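Visit report: small-parts storage day at Carnmont

Sunday, December 4, 2022

The winter visit went to the Carnmont building, where the Kiani household-goods people hold their storage sessions. The subject this time was the small compartment box: how it is laid out, how it closes, and what it is fit to hold. Talha Niazi organised the day and Razia Shaikh took the notes on which this report is based. Anything marked as opinion is mine.

Arrival and rooms

The entrance is on the yard side. The street door carries the name but is not in use at weekends. Coats go in the first room, talks are held in the second, and the work tables are in the third, through a double door that has to be kept shut on account of the heating. Parking is adequate for small cars. The bus stops at the corner but the Sunday timetable leaves a long wait in the afternoon, and anyone relying on it should plan to leave before the last talk or well after it.

The talk

Shagufta Warraich opened with a short account of how compartment boxes are specified. Her main point was that buyers look at the outside dimensions and the number of cells, and pay little attention to the gap between the top of a divider and the underside of the lid. A gap of 2 mm will pass a flat washer. It will also pass a needle, a thin nail and most sequins. She recommended testing with the thinnest item in the collection before loading anything else.

She then went through lid types. A hinged lid needs clear space behind the box equal to its own depth if it is to be laid right back, and this should be allowed for when a shelf is measured. A lift-off lid needs no such space but has to be put down somewhere. For a drawer she prefers no lid at all.

The question of fixed against removable dividers took up most of the remaining time. Fixed walls cannot be lost and do not lean. Removable ones allow a long cell for pencils or brushes, at the cost of a small clearance in each slot. No firm conclusion was reached, and I did not expect one.

The work tables

After tea we moved to the third room. The box under discussion was a translucent tinted plastic organizer with a hinged lid and latches, of a size suited to a desk. 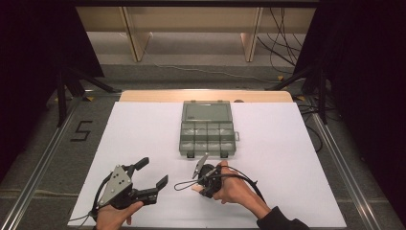
The compartment box on the white board, lid up. Two rows of five cells.

Ten cells is a sensible number for mixed household stock. In my own trials at home the usual division has been screws, wall plugs, picture hooks, fuses, drawing pins, rubber feet, spare keys, batteries, cable ties and one cell for whatever remains. The last cell fills first. Zarmeena Jafri suggested leaving it out of the plan and giving its contents a jar, and this seems right to me.

The tint deserves a remark. Smoky plastic hides dust and scratches better than clear, but small dark parts are harder to pick out through the wall. Pale items present no difficulty. For black screws I would label the lid, using a strip of paper tape along the front and a soft pencil, so that the wording can be changed without leaving residue. Labels on the base are hidden as soon as boxes are stacked.

On latches, the advice given was to close them with the box standing on a flat surface and to press the lid down first. Closing by the latch alone loads the clip sideways. Talha Gilani keeps a tally of failures in his own workshop boxes and reported 4 broken latches against one split hinge. The sample is small, but it agrees with my experience.

Long items

Craft sticks, matches, lolly sticks and cotton buds are the awkward class. A stick longer than the cell has to go in at a slant, and a second one laid over it will usually stand proud of the divider. Three courses are open: cut the stick, remove a divider where the design permits, or store long items elsewhere.

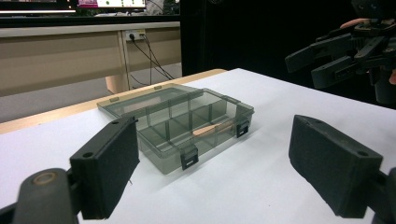
Zarmeena Jafri: I would not mix sticks with anything else in a box like this. Put one in a cell and you have lost the cell. Mine go upright in a tumbler, and the box is kept for things that roll.

The point about rolling is fair. Beads, ball bearings and dried peas are the best case for a walled cell, and the worst case for an open tray. I would still keep a single flat stick in the box as a scoop or leveller, provided it does not stop the lid from seating.

The sales table

A table by the coat room had stock from Jastska, mainly drawer inserts and card index boxes. The larger insert was priced at 125 rupees and the smaller at 74. I bought the smaller. It fits the drawer it was meant for with a little to spare at the back, which I have packed with folded card - felt would be better. There was also a leaflet on a storage exhibition in Paris, to be held in July, with no details of cost.

Practical matters

Bring a steel rule and the drawer or shelf measurements. The tables are at a fair height for standing work but low for anyone tall. Tea is included, lunch is not.

Razia Shaikh has the full notes, including the divider measurements, and will send copies on request. Corrections to this report should go to her as well.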